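Gavden Mill open day
Posted 2023-07-01

The Gavden mill opens its doors to the public twice a year, once in summer and once in November. I went to the summer one. It is a 24 mile drive from Barville, mostly on the county road, and parking was in the field behind the dye house. Admission was free, but you had to sign up for a time slot. I had the first one of the morning.

Gavden spins wool and wool blends for hand knitters and for a few small sweater makers. The building went up as a flour mill and still has the old loading doors on the river side. The tour starts in the sorting room, where the fleeces come in and get graded by hand. Most of the wool comes from farms in the county, and the rest is bought at auction. We were allowed to handle three grades. The coarsest goes to rug yarn.

After sorting comes scouring, and then carding. The carding machine is the oldest thing in the place and takes up most of one floor. It was running slowly for us so we could hear the guide.
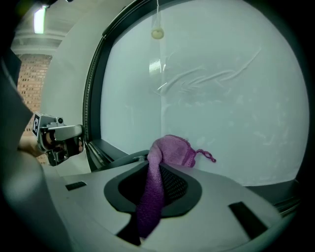
Spinning is upstairs. The mill has two frames, and only one was on. It was making a two-ply worsted weight that they sell under the Kermani name, over 70 shades of it at present. The guide said the reds and purples sell best and the mustard hardly sells at all, though they keep making it. A cone goes through steaming to set the twist before it is wound into skeins. I had not known about the steaming and asked a couple of questions about it.

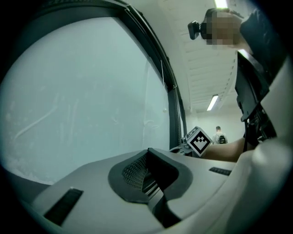 Lighting is a bigger matter in a yarn mill than I expected. Shades get matched by eye against a reference card, and the same skein can look like two different colors depending on where you stand. Frosted glass helps, as it spreads the light out evenly, and a large panel of it in a black frame does that job without much fuss. The final check on each dye lot is done in daylight, so in winter they try to finish matching by early afternoon.

The tour ended in the shop. Seconds were $21 a bag, and I bought one in mixed greens. The Trindedus sock yarn had already sold out. Coffee was extra. Wear flat shoes if you go, as the stairs are steep.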